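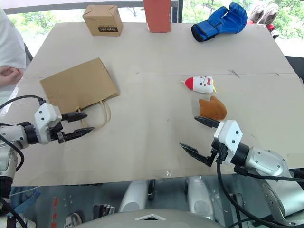
Hilo sobre cómo voy vaciando el trastero antes de la mudanza. Voy por la caja 16 y queda bastante.

Primero forro la mesa con cartón. Se limpia antes y no rayo nada.

Las bolsas de papel kraft las aplasto y las guardo planas. Con asas de papel trenzado aguantan varios viajes, pero no les metáis libros.

Los guantes de boxeo ocupan muchísimo. Dentro de cada uno meto calcetines y cierro la correa. Llevo sin entrenar desde el invierno, pero se vienen conmigo.

Peluches: hay uno blanco con gorro rojo de punta que parece de Navidad. Aquí sale en agosto también. Va con los adornos — si no, en diciembre no lo encuentra nadie.

Las cajas pequeñas de cartón no las tiro hasta el final. Sirven para cables, pilas y tornillos de los muebles.

Me pregunta Tymofii Kovalchuk por el transporte: Moroz me pide 174 euros, con casi 100 kilos incluidos. Hekard no ha contestado.

Lo que no quepa lo dono el lunes. Si alguien del barrio quiere perchas, tengo dos bolsas llenas. Escribidme por privado.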